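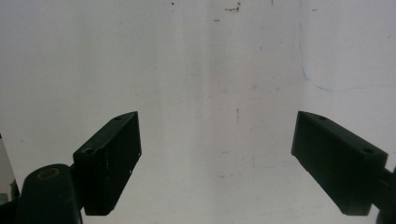 1 min read

Table Setup and Packing Assistant, part-time

Prisach rents tables, linens and dishes for events in Zisthorpe and the towns nearby. We are hiring one person for the afternoon shift, starting in November.

You will wipe down work surfaces, sort returned dishes, fold tablecloths and pack crates for the next day's orders. Each order has a printed sheet. You check the crate against the sheet, sign it and move it to the loading side.

Shifts run from 1:00 pm to 5:00 pm, 4 days a week. You need to be able to lift 30 pounds and stand for most of the shift. No experience is required – we train on site, and the first two weeks are spent alongside another packer. Training hours are paid at the full rate.

Aprons and gloves are provided. Please wear closed shoes. Parking is free behind the building, and the Lostitberg bus stops across the street.

To apply, stop by the front counter at 623 Magyar Street before noon and ask for a form.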